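Kurnby opens shared work lounge in Fokstead

30 July 2024

Kurnby has opened a shared work lounge on the second floor of its Fokstead building. Fit-out began in May. The room has desks along with a marble-patterned table for meetings and breaks, and drinks are served in clear plastic cups.

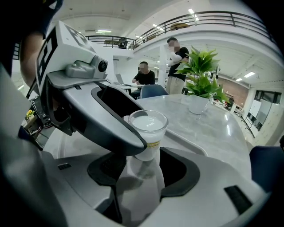 Furniture and layout

The table was supplied by Hamdy. It has rounded corners, small round lights in the top and a recessed tray panel near one end. Dark navy upholstered chairs with light piping stand around it, and a leafy plant in a white pot sits on top. The floor is dark gray-blue carpet.
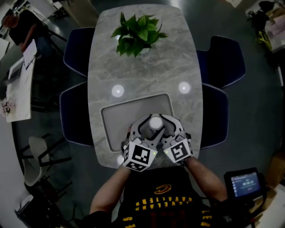
Simone Andrade said the table was the part of the plan that drew the most requests from tenants, who wanted somewhere to sit that was away from their own desks but still close to them.

The lounge is open to all 191 tenants in the building. Guests may use it with a tenant. Meeting bookings are taken at the front desk.

Contact: Magdy Younis, Kurnby press office, Fokstead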